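Teaching by hand: kitchen tasks
August 18, 2021
100 shares | 11 comments

These pages show how we record household tasks at Umora. Imogen Bainbridge holds a gripper in each hand and does the job herself, and the recordings are used later to train the arm. We ask for 100 runs of each task – slow ones count too.

Squeeze the handle until the pads meet the object, then lift. Sponges give way under the pads, so we record them at 2 grip settings. 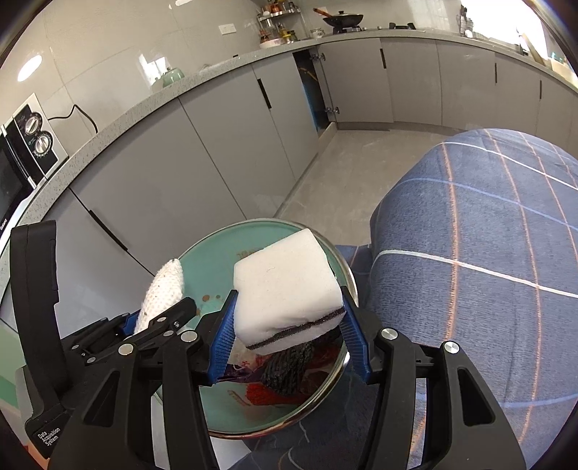

Runs with a dropped item are kept and marked as such. The next set goes up in December.

Related
Driving the Henerel arm by remote
Wemero gripper pads: notes on wear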